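The refill counter at Florna is back, and I went down in October to see if the fuss was deserved. Short version: it is, mostly! Begoña Nieto has run the shop on Echevarría Street since before I moved to Plemitz, and the refill corner used to be a shelf behind the greeting cards that you had to know to ask for.

Now it has the whole front window, with dish soap, shampoo and hand soap on tap, and a scale that prints a sticker. You bring in whatever you've got at home, she weighs it, you fill it, you pay for the difference. She told me 211 households signed up for the punch card in the first month, which in a town our size is kind of wild (my own street seems to be half of them).

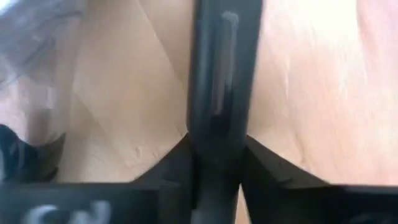 ## What it costs

Hand soap is $2 for 100 grams, and the plain unscented kind is a little less. I paid less than I do at the supermarket, but I also bought a lavender one I didn't need, so don't take budgeting tips from me.

Uldis Krūmiņa, who makes the soap over at Dratosari, drives it in himself and was unloading when I stopped by. He'd like to add laundry liquid before the holidays if he can find drums that fit through Begoña's back door. The door is older than the building code, he says, and so is the step in front of it.

Pump bottles are fine to bring as long as they're rinsed and dry inside. 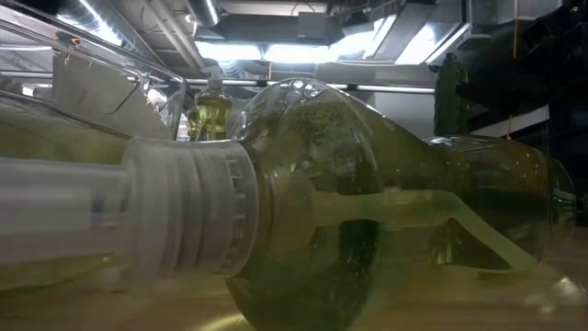 *Pump bottle with greenish-yellow liquid.*

The counter opens at 9 in the morning and closes when Begoña goes to lunch, then it's open again until 6. Punch cards are free at the register.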